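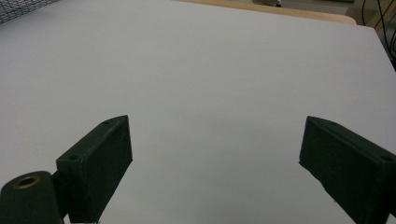 Two black fingers over the test table, nothing between them yet.

About us

Hi! I'm Zixuan Zeng, and I run Fekik, a small shop in Plotuddale that tries out grippers for people who have to buy them. Arms, cameras and controllers too, but grippers are what people mostly write to us about, and they're what I'd talk about all day if you let me.

I used to work at Fuven, a packaging firm, where I was the person who got blamed when the robot dropped things. We picked our grippers from catalogs back then. The numbers looked great on paper, and then a bag of rice would come down the line and slide right out (I still can't look at a bag of rice in the store without wanting to squeeze it). I started testing fingers at home in the evenings, a friend asked to see my notes, then her boss did, and on 2020-03-02 I signed the lease on our first room.

So what do we do? You send us the things you need picked up, we try them with 3 different grippers, and you get back a plain report with every drop in it. A standard run is 50 picks per item per gripper. If one of them manages 49, the report says 49, and it tells you what went wrong with the other one. We had a customer ask us to round that up once — we didn't, and they're still a customer!

We make a lot of our own fingers as well. Swapping the fingers is often cheaper than swapping the whole gripper, and I love this part of the job, because you can change one angle a little and suddenly a floppy pouch behaves itself. Screw-on blocks are my favorite. They're easy to take off when you've had a better idea over lunch.

Cameras came later. Lu, our software, lines up the camera footage with the controller log, so when a pick fails you can look at both at the same moment. I wrote the first version very badly over one May and it has been rewritten since by people who know what they're doing.

We don't sell grippers and we don't take a cut from anyone who does. A standard run is $330 per item, and return shipping is on you. Food is fine as long as it's sealed. Please, no more eggs without calling first.

If you're nearby and want to watch a run, come by! Write to us a few days ahead and bring something awkward to pick up — I mean it, the weirder the better, and the coffee is decent.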